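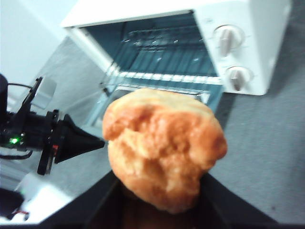

Bread roll, golden-brown on top, paler where the dough split.

Ticket: oven trips the kitchen circuit
Site: Sasstead flat, ground floor
Opened by: Lingyun Du
Status: monitoring

Reported fault
Power to the kitchen sockets goes off when the oven has been on for 12 minutes or more. Lights stay on. Started in May, after the new kettle was plugged in on the same side of the room.

Checks so far
Oven on its own at 80 degrees, fan only: no trip after 50 minutes.
Oven at full heat, kettle off: no trip.
Oven at full heat, kettle on: tripped after 5 minutes. Repeated with the same result.
Kettle moved to the socket by the door: tripped again, so it's the same circuit.

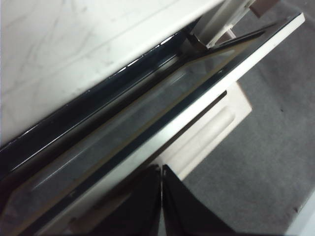 White marble-patterned surface, black trim and tinted glass.

Reply from Travden support
Please check the rating on the breaker and tell us whether the oven has its own supply. Do not reset the breaker more than once in a row.

Update, 4.30 pm
Breaker label is worn and I can't read the rating. The oven plugs into an ordinary socket behind the cupboard. No scorch marks on the plug and no smell. Kettle is now in the hall until this is sorted.

Next step
Electrician to fit a separate supply for the oven. Waiting for a quote from Ko. Ticket stays open until the work has been tested with both appliances on.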